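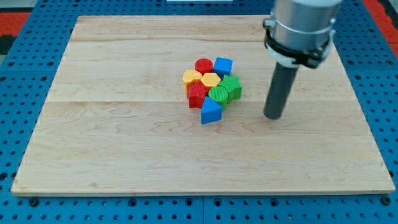
By Deming Ye
Updated Jul 5, 2023
Wistach Player Guide, Section 8: Setting Up Season Recording for Animated Series

This section covers recording rules for animated shows on the Wistach player, including guest-star alerts and episode order. It applies to the standard Wistach box and the Wistach app on Lasamo televisions. Live sports and news use a different menu and are covered in Section 11.

Before you start

The player must be connected to the network and signed in to a household profile. Recording rules can't be created from a guest profile. Check that the program guide has loaded at least one full day of listings. If the grid shows gray blocks in place of titles, wait for the guide to finish updating.

8.1 Create a season rule

1. Press Guide and highlight any episode of the show.
2. Press Options, then select Record Series.
3. Under Episodes, choose New Only or New and Repeats.
4. Under Keep, set the number of episodes to hold. The default is 12. The highest setting is 21.
5. Select Save. A red dot appears next to each scheduled episode.

Note: Many animated shows air two short segments in one half-hour slot. The player treats the slot as a single recording, even when the guide lists two titles.

Caution: Lowering the Keep setting deletes the oldest recordings as soon as the rule is saved. Deleted recordings can't be restored. Lock any episode you want to keep before you change this setting.

8.2 Set the episode order

Networks often air cartoons out of production order. The test series used for this guide, Mercado, had its pilot listed as episode 11 on one channel and as episode 1 on another.

1. Open My Recordings and highlight the series folder.
2. Press Options, then select Sort.
3. Choose Air Date, Production Code or Manual.
4. For Manual, hold OK on an episode, move it with the arrow keys, and press OK again to drop it.

Note: Production Code is grayed out if the channel does not supply codes. Use Manual in that case.

8.3 Turn on guest-star alerts

Alerts use the cast list sent with the guide data. A voice actor who is left off the list will not trigger an alert.

1. Go to Settings, Alerts, Cast.
2. Select Add Name and enter the performer's full name.
3. Set Role to Guest. If Role is left at Any, regular cast members will trigger an alert for every episode.
4. Choose On Screen, Phone or Both.

Phone alerts need the Cimbridge companion app, signed in to the same household.

8.4 Extend a season finale

Finales may run past the listed end time. To add time to one episode without changing the rule, highlight it in the schedule, press Options, and select Stop Late. Times are set in minutes.

Caution: If the extra time overlaps another recording and no tuner is free, the lower-priority recording is skipped. Check the Conflicts page after each change.

For rules that stop working when a show moves to a new channel, see 8.5.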